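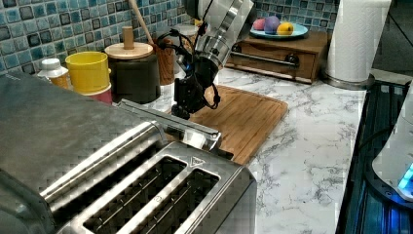 Preguntas frecuentes sobre compra y presupuesto de equipos

Página mantenida por el área de compras de Andanero. Última revisión: 17 de octubre de 2024. Recoge las dudas que nos llegan de escuelas de cocina, laboratorios y talleres que quieren montar un puesto con brazo robótico sobre encimera.

¿Por dónde empiezo si nunca he comprado un brazo?

Por la lista de tareas. Escriba qué objetos va a coger el brazo, de qué tamaño y peso, y en qué superficie. Con eso se puede pedir presupuesto. Sin eso recibirá tres ofertas que no se pueden comparar entre sí.

¿Qué partidas se suelen olvidar?

La pinza, el controlador, el cableado y la fijación. Muchas ofertas dan solo el precio del brazo. Pregunte también por el transporte, el seguro durante el transporte y la puesta en marcha. La formación del personal suele ir aparte.

¿El brazo y la pinza tienen que ser del mismo fabricante?

No es obligatorio. Conviene que la brida y la conexión eléctrica coincidan, o que el vendedor incluya el adaptador por escrito en la oferta. Un adaptador encargado después retrasa la entrega varias semanas.

¿Cuánto espacio necesito?

Mida la encimera completa, con lo que tenga encima: tostadora, botes, rollo de papel, tabla de cortar. El alcance que figura en el catálogo es el del brazo solo. Con la pinza montada cambia la altura útil, y los cables de la muñeca también ocupan sitio cuando gira. En nuestras plantillas pedimos dejar libres 46 cm a cada lado de la zona de trabajo.

¿Techo, pared o encimera?

Depende del local. El montaje superior deja libre la superficie pero exige una estructura y, casi siempre, la visita de un técnico. El montaje en encimera es más barato y se cambia de sitio con más facilidad. Presupueste la estructura como partida propia — si va escondida dentro de «instalación», luego no hay forma de discutirla.

¿Hay que comprar los utensilios y electrodomésticos nuevos?

No. Use los de cocina corriente, que son los que va a encontrar el brazo en el uso real. Reserve una cantidad pequeña para reposición de vasos, platos y tablas. En el último ejercicio ese gasto fue de 765 euros en un solo puesto, incluidas las frutas y el papel de cocina.

¿Se puede poner el puesto junto a una placa de cocción o una tostadora?

Sí, con la instalación eléctrica revisada. Pida circuitos separados para el robot y para los aparatos que calientan. Una parada de emergencia al alcance de la mano va incluida en todos nuestros pliegos y no es opcional.

¿Es mejor comprar, alquilar o hacer leasing?

Para proyectos de menos de un año, alquilar. A partir de ahí hay que hacer la cuenta con el valor de reventa. Xiuying Xia, de administración, tiene una hoja de cálculo que compara las tres modalidades y la envía a quien la pida por el formulario de contacto.

¿Qué plazos de entrega manejan?

Los pedidos a Lelletier hechos en julio tardaron 78 días, con agosto por medio. Camard sirve antes las pinzas, pero no tiene almacén de repuestos propio. Los soportes de Hồ se fabrican por encargo y el plazo se fija en cada pedido.

¿Cuántas ofertas debo pedir?

Lo que diga la norma de su centro. Si no hay norma, dos como mínimo, con el mismo desglose. Facilitamos una tabla en blanco para que los proveedores la rellenen.

¿Qué incluye el mantenimiento?

Lea el contrato. El básico cubre revisión anual y actualización de programas. No cubre cables, dedos de la pinza ni golpes. Los dedos son consumibles y conviene pedir un juego de repuesto con el primer pedido.

¿Quién debe firmar la recepción?

La persona que va a usar el equipo, después de ver una prueba con los objetos de su lista. No firme en el muelle de carga. El albarán de transporte confirma bultos y nada más.

¿Puedo ampliar el puesto más adelante?

Sí. Indíquelo en la solicitud inicial para que el controlador y el cuadro eléctrico se dimensionen con margen. Cambiar el cuadro a posteriori sale bastante más caro.

¿Con quién hablo si tengo un caso particular?

Consultas técnicas: Haoran Luo. Facturación y leasing: Xiuying Xia. Ambos responden a través del formulario de contacto, de lunes a viernes. Indique en el asunto la referencia de la oferta si ya la tiene.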